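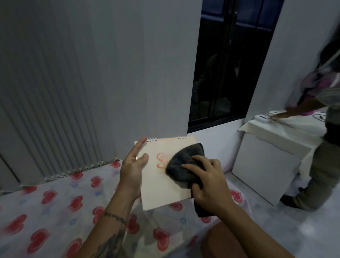 What is the difference between paper sizing and paper weight?
Sizing is a treatment that controls how quickly the paper takes in water or ink, and weight is the mass of one square meter of the sheet, written in grams. A heavy paper can have almost no sizing, and a thin paper can be strongly sized. Please keep these two words apart in your reports, as they were mixed many times last year.

Handout 4: Paper as a Material
Introduction to Printing and Drawing Materials, Lurutden School of Applied Arts

1. What a sheet is made of

Paper is a thin mat of plant fibers. The fibers are beaten in water, spread on a screen, pressed and dried. They hold together mostly through hydrogen bonds between the cellulose of one fiber and the next. This is why wet paper becomes weak: water goes between the fibers and takes the place of these bonds.

Cotton fibers are long and nearly pure cellulose. Wood fibers are shorter and come together with lignin, which turns yellow in light and air. Chemical pulp has most of the lignin removed. Mechanical pulp keeps it, and newspaper is the usual case.

2. Sizing

Internal sizing is mixed into the pulp before the sheet is formed. Surface sizing is put on afterward, normally starch or gelatin. Many watercolor papers have both. Blotting paper has none, or very little.

Until the second half of the 20th century, much paper was sized with rosin and alum. Alum makes the sheet acidic, and the acid cuts the cellulose chains into shorter pieces. The books from this period in our library break at the corners when you fold them. Do not test this yourself.

3. Grain direction

On a paper machine, more fibers lie along the direction in which the screen moves. The sheet folds and tears more easily along this grain. When the sheet takes in moisture, it grows more across the grain than along it. For a bound book, the grain should run parallel to the spine. If it runs the other way, the pages become wavy near the binding.

To find the grain, cut a small square, mark one side with pencil, and wet one face. The square will curl into a tube. The axis of the tube is the grain direction.

4. Weight: a worked case

A sheet of Murnel drawing paper measures 0.50 m by 0.70 m, so its area is 0.35 square meters. A pack of 12 sheets, without wrapping, has a mass of 1,068 g.

Mass of one sheet: 1,068 / 12 = 89 g
Weight of the paper: 89 / 0.35 = 254 g per square meter

The result is rounded to the nearest gram. Write the unit every time. American labels often give pounds instead, and the pound value depends on the basic sheet size of that paper type, so two papers both marked "80 lb" may be very different in thickness.

5. Surface

Hot-pressed paper is smooth, cold-pressed has a light texture, and rough paper is dried without a smooth pressing. Soft pencil and chalk need some texture to hold the powder. For fine pen lines, hot-pressed is easier. The Ernum samples in drawer 142 show all three surfaces on the same cotton pulp; return them in the same order, please.

For the next class, bring two papers from home and find the grain of each. Reading: the chapter on fibers in the course reader, without the part on coating. We will treat coating in the second half of the course.

Related handouts
Handout 2: Pigments and Binders
Handout 3: Inks, Water-Based and Oil-Based
Handout 5: Adhesives for Bookbinding
Storage of Works on Paper (Geagea Study Collection)

Contact: Materials Office, Lurutden School of Applied Arts | For course use only | Back to top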